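The Quiet Half of the Year: A Soap Star on Leaving Fondby Street

She is early, which she apologizes for, and she has already ordered tea for both of us, which she also apologizes for. For eleven seasons viewers of Fondby Street knew her as the hard-hearted landlady with the terrible brooches, and it takes a little while to get used to the soft voice and the big laugh. By the time the scones arrive we have covered her knees, my knees, the price of parking and a dog she met on the way in.

We agreed at the start that this would be a conversation about the work and the life around it, and that she would stay, as she puts it, "just the woman from the show" in these pages. Her husband is "my husband" and her daughter is "my girl," and anybody who watches the show knows perfectly well who I'm having tea with.

Her last episode goes out on 19th January, and it was filmed so long ago that she has had to be reminded of what happens in it. "I rang a friend from the cast and said, do I die? And she said no, you get on a bus. I was so relieved. I'd been telling everyone at the hairdresser's that I died!"

In all she made 543 episodes. She didn't keep track herself, but the production office printed the number on her goodbye cake, along with a brooch made of icing that her husband ate in the car. She cried at the cake, she says, and at the speeches, and then again in the parking lot when the security guard gave her back the dressing room sign.

"I was 32 when I walked in there," she says. "They wanted me for six weeks. I had a bag packed for a tour of a play I thought was going to make me famous, and I turned it down for six weeks of soap, and my mother didn't speak to me until she saw the first episode. Then she wouldn't stop speaking to me. She had notes."

Did she ever think of leaving before? She takes her time with that one, and pours more tea while she thinks. There was a bad spring, she says, during the fourth season, when the landlady had been given nothing to do but stand in doorways, and she had gone as far as writing the letter. "I carried it around in my purse for weeks. Then the new writers came in and gave me the fire, and the court case, and that lovely long business with the sister. I found the letter ages later, all stuck to a cough drop."

The fans, she says, have been kinder than she deserves. When the news of her exit came out she received 500 cards in the first week, a good many of them addressed to the character and quite a few of them still cross about the eviction. She is answering them by hand at the kitchen table, a few every evening, and she wants it known that she will get to everyone. "If you're reading this and you haven't heard from me, I'm up to the ones with cats on the front."

On life at home

Home these days is a narrow house in Fornach, two streets back from the water, bought a few years ago with the idea that they would do it up between seasons. They didn't, of course. There was never a between. So the months since she finished filming have gone on paint and plumbers and deciding where things should live, and she talks about it with the same relish that other actors save for their awards.

"I'd never been home on a weekday," she says. "I didn't know what the light did in the afternoon. I didn't know the mail came at two! My husband has this whole life with the neighbors that I knew nothing about – he's in a quiz team, he has opinions about the trash pickup. I've had to be introduced around like a new girl at school."

She does the laundry now, too, and claims to love it. For years her costumes were whisked off and came back pressed, and her own clothes were mostly washed by whoever got to them first. "My girl had to show me which setting. She's nineteen. She stood there with her arms folded like I was the child, and I thought, well, fair enough."

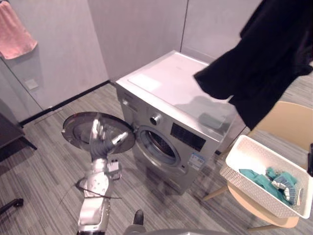

On what comes next

There is a play in April, a small one, with a cast of four and no brooches. It's a new piece called Clullitz, set over one night in a railway hotel, and she plays a night clerk who may or may not have been expecting the guests. She has been learning it on long walks, out loud, and has alarmed at least one fisherman.

"It's terrifying," she says happily. "On the show, if you dried, you stopped and had a biscuit and went again. I haven't been on a stage since before my daughter was in kindergarten. But the director came up on the train and we read it through in the front room, and at the end my husband had come in and sat down on the stairs to listen, and he doesn't do that. He usually has the radio on."

And would she ever go back to Fondby Street? The bus, after all, could always turn around. She laughs so hard at this that the couple at the next table look over, and one of them, I think, finally works out who she is.

"I've left my coat there," she says. "I mean it, the green one, the landlady's coat. They asked if I wanted to take it home and I said no, hang it up somewhere. So I suppose that's your answer."

She insists on paying, loses the argument, and then walks me the wrong way to the station so that she can show me the sea.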